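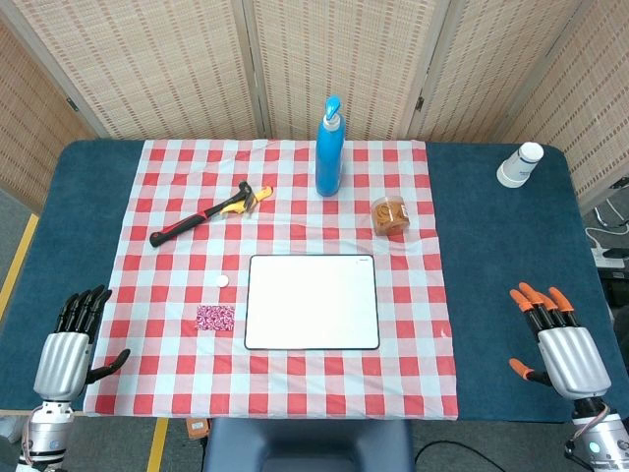
Two hands, one messy table. Tidying day in Watirham.

OK so my question for the end of the year: can a machine clear a table yet? I don't mean a car factory, I mean the junk that piles up on a table at my house by dinner time. Thread, because I have feelings about this.

Look at what's on there. Spray bottle, some kind of hand tool, a clear jar of orangey coils, a paper cup, a whiteboard, a little patterned thing, a tiny white disc. My kitchen has looked worse than this at 8 in the morning!

The big stuff doesn't worry me. A tall bottle is a gift, you grab it and go. It's the flat things that keep me up at night. Try picking a button off a cloth with oven mitts on and you'll get my point (I tried it, 26 goes before I quit).

And cloth! Tablecloths bunch. You pinch something thin and half the gingham wants to come with it. I do this myself about once a week and I've had hands my whole life.
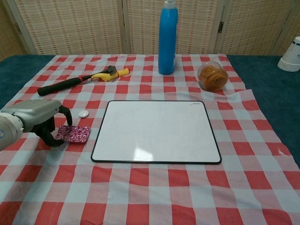 Gripper right next to the little shiny patterned one. Rooting for it.

I love this moment because it's the exact thing I'd skip. I'd put away the bottle, feel great about myself and leave the small flat bits for whoever walks by next.

Then there's the part after the grabbing, where does it all GO? Tool to the toolbox, cup to the trash or back on the stack, whiteboard on its hook. I've lived in my place in Rondale since November and I still can't tell you where the tape lives.

Somebody is going to bring up my Larko floor vacuum. Yes, I own one, yes, I paid 200 for it used, and yes, I spend 3 minutes picking up socks so it can do its job. So who's doing the chore there?

My guess: shop benches first, where every tool already has a spot. Homes a good while later. Kids' rooms never.

If you've had a machine do a real chore at your place or at work, start to finish with no help, tell me which one. Dishwashers don't count, I know about dishwashers.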